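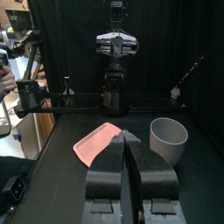
Wrist camera view at the start position, with the pink tray on the left and the gray cup on the right.

Recording a cup-to-tray demonstration by remote control

These steps cover one task: pick up the cup and set it on the tray. You need the arm powered on, the handheld controller paired, and the Umell recorder open on the laptop. If you haven't calibrated the gripper yet, do that first.

1. Set the tray and the cup on the table with a clear gap between them. Turn the tray a little between episodes so the data doesn't all look alike.

2. Bring the gripper to the start position. Both fingertips should show in the wrist view, nearly touching.

3. Start the recording, then wait 2 seconds before you move.

4. Open the fingers and come in over the cup from above. Go slowly. If you overshoot, back up and correct it, and keep recording. Small corrections are useful in training.

5. Close on the cup, lift it clear of the rim of the tray, and lower it onto the flat center. Open the fingers fully before you pull away.

6. Return to start and stop the recording. An episode is cut off at 600 frames.

Delete any episode where the cup tips over or your hand crosses the wrist view.

We trained our first policy in November on 200 episodes, and it missed the cup whenever the tray was close to it. The current Avwood set has 959.

Naveen Nautiyal
Updated December 28, 2025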